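Cinthorpe Wall Finish by Nometti

If you've ever rolled a feature wall and thought it looked a bit flat once the furniture went back in, you're going to like this one. Cinthorpe is a thick, brush-on mineral finish for bedrooms, halls and living areas, and it comes in 36 colours, from chalky off-whites right through to the deep reds we can't stop putting on sample boards.

Đạt Vương mixed the first batches in May and we've been hooked ever since - the colour has real depth, and it's very forgiving if your brushwork is a little wild!
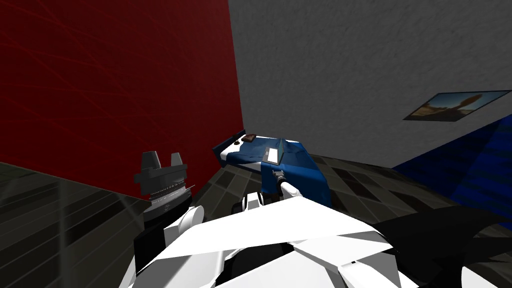

Crimson beside pale grey, with a dark tiled floor.

What's in the kit
Two tubs of finish, one tub of Prultisano primer, a wide brush and a steel trowel. Tinting is included in the price.
Kit price: $399
Coats: 3
Colour card: free with any order

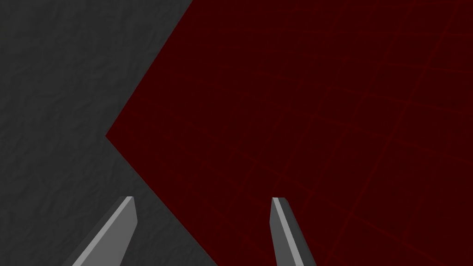
Let each coat go off overnight before you start the next. Work in loose crosses, keep a wet edge, and don't go back over a patch that has started to grab (we've all done it). Corners are easier with the small end of the trowel. If you're after a rougher texture, leave the last coat as it comes off the brush.
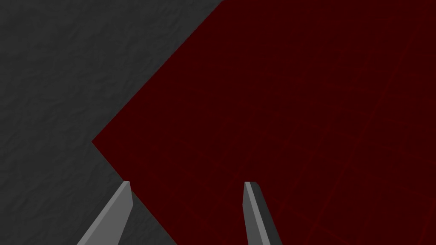
Dark red against textured charcoal.

The recipe began with a lime paint from 1936 that Ninh, our workshop, still has written up in an old order book. We've swapped a few ingredients for kinder ones, and the smell is now barely there.
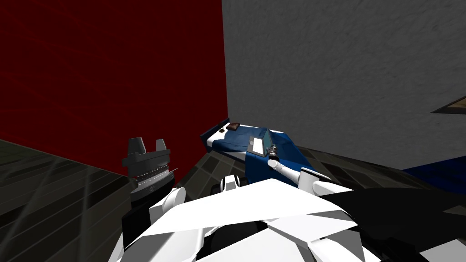 Older plaster drinks up the primer, so grab a spare tub if your walls have never been sealed. Unopened tubs keep for 5 years in a cool cupboard. Tint codes are on the lid - write yours down before you recycle it.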